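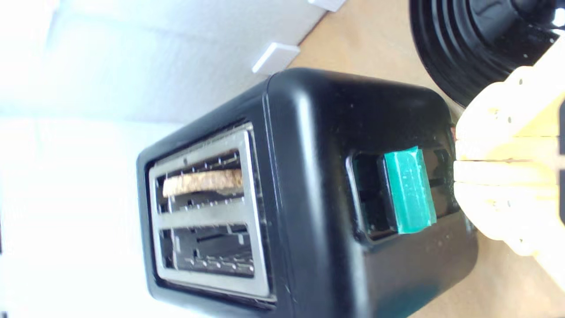

LINDARD, November – The manipulation safety group at Bolis is seeking participants for a fault study on a table-top robot arm that operates a two-slot toaster.

Careers > Calls > Participants
Posted November by the Bolis study office

Background
In the last series of 900 lever presses, the arm failed to let go on 19. The controller reported the gripper as open while the fingers were still loading the lever. On 4 of those runs the toaster could not release its carriage and the heating elements stayed on until the supply was cut by hand. No one was hurt. Unattended running has been suspended. 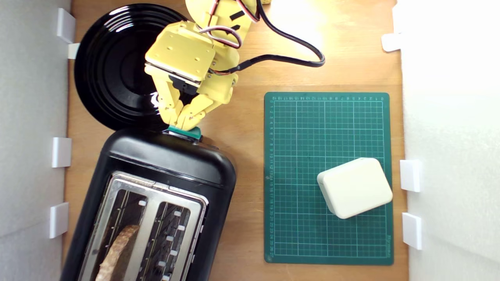
The cause has not been settled. A worn finger joint and a late position reading both fit the logs, and neither fits all of them. The study will repeat the task with a person at the stop switch and measure how soon that person notices a held lever.

What participants do
Each session lasts 126 minutes, including a break. You will watch the arm work, press the stop switch when you judge that a grip has failed, and fill in a short form after each stop. You will not reach into the work area while the arm is powered.

Bolis Calls, No. 19
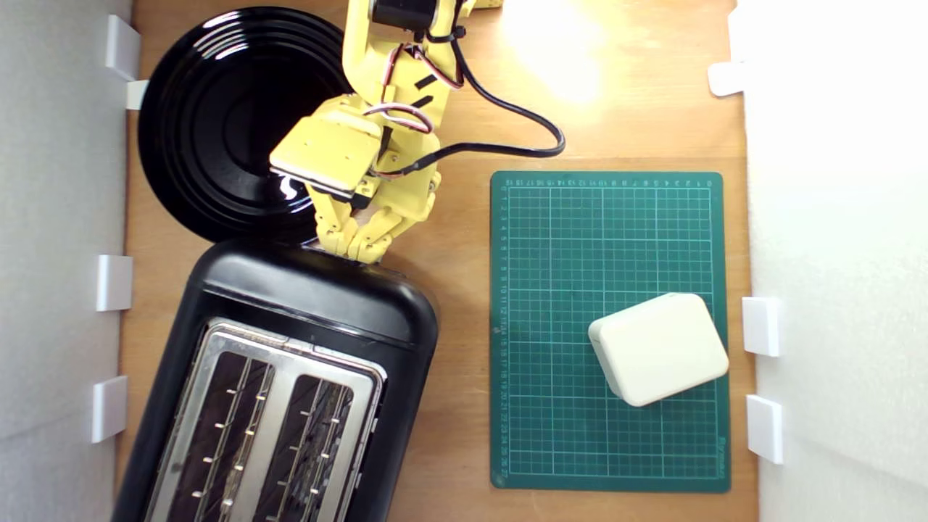
Who can apply
Adults with normal or corrected vision and full use of one hand. Experience with robots is not required – operators who have run this arm before are excluded. Please tell us if you have a pacemaker or are sensitive to the smell of burnt bread.

Sessions are held at the Clalludano site, Bárány building, starting at 9 a.m. or 2 p.m. Travel within Lindard is repaid against receipts. Apply in writing to the study office by the end of December and state which start time you prefer.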